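The Slow Business of Maple in Sulholm

There are easier ways to make something sweet than boiling tree sap, and the people of Sulholm will be the first to tell you so, usually while standing over a pan of it at an hour when the rest of us are asleep. I grew up two valleys over, in Wostley, where we got our syrup in a tin and thought very little about it, and so I came to the subject as a grown woman with a lot of catching up to do (and a very sticky notebook by the end).

The sugarhouse at Wendt Farm sits at the bottom of a north-facing slope, and that slope matters more than you would guess. Sap runs when the nights freeze and the days thaw, and a hillside that stays cold late into spring will keep running after the sunny side has quit. The family hangs 273 taps most years. They could put in more, but the older maples get only one apiece, and anything thinner than a man's waist gets left alone entirely.

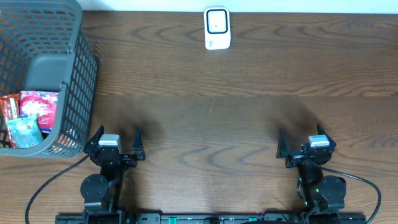 The sap itself is a surprise if you have never tasted it. It looks like water and very nearly is water, with a faint sweetness that comes along a moment after you swallow. All that water has to go somewhere, and where it goes is straight up through the roof vents in a great white cloud that you can smell from the road. Last season's run made 110 gallons of finished syrup, and the woodpile that boiled it was stacked and covered the November before.

Early syrup is pale and delicate, almost like vanilla. As the weather warms it darkens, and the flavor gets deeper and a bit more stubborn, with something of coffee or toasted nuts in it. For years the light stuff got all the praise and the dark was sold off cheap for baking. Tastes have swung around since then, and the last jugs of the season are now the ones people telephone ahead for! I am firmly in the dark camp myself, particularly on oatmeal, or stirred into mustard and brushed over a pork chop in the final few minutes of cooking.

Over at Huter's, the little grocery on the Wostley road, they keep both kinds on the same shelf, along with maple cream, which is simply syrup that has been cooked further, chilled, and stirred until it turns smooth and spreadable. It took me three ruined batches at home before I learned to leave the pot alone while it cooled. 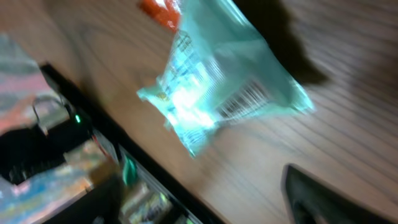
Does real maple syrup need to be kept in the refrigerator?

Once the jug has been opened, it does, because there are no preservatives in it and mold will find the surface sooner or later. An unopened jug is fine in a cool cupboard, and syrup also keeps beautifully in the freezer, where it thickens but won't freeze solid.

I drove home from my last visit with a half gallon of the dark wedged behind the passenger seat and the windows down, taking the long way past the slope. The buckets were stacked and the lines were rinsed, and the trees had gone back to being ordinary trees with leaves on them. We had pancakes for supper that night, and again on Sunday.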